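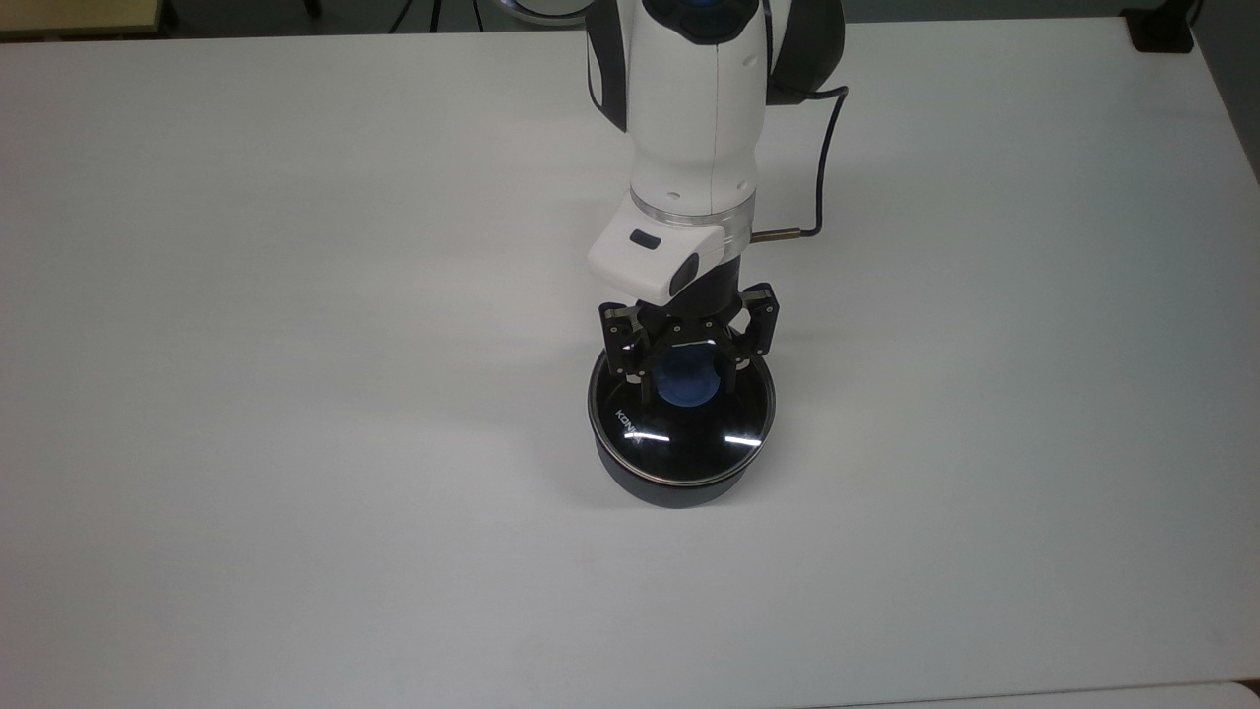

Home Visits Kitchens Markets Letters About

Visits > Factories and workshops > Okafor open day, Dedville

I have wanted to get inside the Okafor works ever since I bought one of their tea canisters at a yard sale and found I couldn't stop opening and closing it. They make containers for dry goods: tea, coffee, spices, rice, buttons if you like. Twice a year they let people in, and in November I finally got my name on the list for the morning group. We met at 9:30 by the side door, and there were 26 of us, more than the hallway could hold, so the first ten minutes went by with everybody's coat in everybody else's face.

Our guide was Nayeli Arango, who runs the finishing room and talks fast and walks faster. She took us straight past the offices (thank goodness) and into the pressing shop, where flat sheets go in at one end and bottomless tubes come out at the other. It's loud in there. They hand out foam earplugs at the door and you will want them. I loved the seam station best. The tube gets its seam folded over and flattened so well that I ran my thumb across a finished one and had to go around a second time to find it.

Next door is lids. I could have stayed in lids all day! A lid that's too tight pops off with a jerk and you get tea on the floor. Too loose and the tea goes stale. What they want is for the lid to sink by itself, slowly, when you set it on top and let go. Normand Melnyk has been fitting lids for longer than he cared to say, and he let us each try a couple from the reject bin next to a couple of good ones. I got it wrong the first time. The bad one sank beautifully, but at the very bottom it caught on one side, and he heard it before I felt it.

He also told us that the tall ones are harder than the short ones, and that the Zodo line, which is the one with the rounded shoulder, has more rejects in winter. He has a theory about the heating.

The finishing room was a change of mood. Quiet, bright, white tabletops, and everything being made that morning was black. The black is their newest color for the plain round canister and I was ready not to like it, since my kitchen is mostly cream and green, but it looked terrific against all that white. A dark finish shows every speck of dust and every fingerprint, so the room gets wiped down before each shift and again at lunch, and the people working there wear thin cotton gloves. We had to keep our hands behind our backs like kids in a museum.

Nayeli explained how they look one over. Lid first, then the rim, then the side all the way around, then the base. The base matters more than you'd think - if it isn't level the whole thing rocks on a counter, and people write in about that more than anything else. On a pale, flat table you can spot a bad one early. She put a rocker down for us and gave it a tap, and off it went, ticking away. Somebody in our group asked to buy it. No.

Then packing, which is all paper. Each canister gets a sheet of tissue inside and a sleeve outside, and the lid goes on over the tissue so it doesn't stick during shipping. I asked if you could leave the tissue in and put tea on top of it and got a very firm answer, so please take it out.

The visit ends in the shop, naturally. Seconds are five dollars, and there was a table of older Kaslow tins with the slip labels that I hadn't seen for sale anywhere in years. I came home with two seconds and a Kaslow with a dent near the bottom. One of the seconds has a lid that catches, and I'm pretty sure I know which side.

A few things if you're going. The tour is 70 minutes and you're on your feet for all of it. Closed shoes are required in the pressing shop, and they did turn away a man in sandals, who waited in the shop and seemed perfectly happy. Parking is behind the building, off the lane and not off the main road, where the sign points the wrong way. There's coffee at the end but no food. The diner across the street does a good grilled cheese until 2.

Names for the spring open day go on the list at the shop counter, or you can call.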